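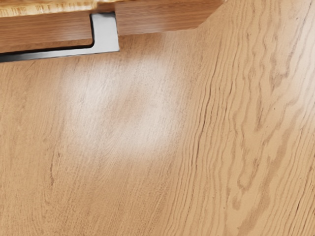 Simulated wrist view, drawer pull at top left.

Fitport two-finger vs Coelho parallel gripper, sim models only

Posted 2024-03-29

Quick one, I have a deadline. Ran both grippers in the Mostelstead sim package on the drawer task, same arm, same Atwood controller, 1000 tries each. Steel-gray bar pull on a wood drawer front. Boring task, good test.

Fitport first. Opened the drawer 142 times with stock settings. Ouch. Fingers are thick and the pads hit the drawer front before they close on the bar. Dropped the approach speed, backed the wrist off 6 mm, much better, but I shouldn't have to do that out of the box.

Coelho — thinner tips, gets behind the bar fine. Slips sideways on a long pull though. Contact settings are in a seperate file with no comments in it. Took me an evening.

Camera model is decent. Grain is sharp close up, and you get a proper glare patch on the wood just under the handle, good if you're training on images and want something besides flat clean color. Wavy grain on the right threw my edge detector, it kept finding lines that weren't the drawer. My detector's fault mostly.

Atwood controller: fine. Logs are huge. Crashed once at step 1421, no error message, restarted and it it ran through.

Would I buy the real Coelho? Probably, after the April update if they fix the slip. Fitport is cheaper and the docs are way better. Not for thin handles tho.

Fitport 3/5, Coelho 4/5. Will redo with round knobs when I get time.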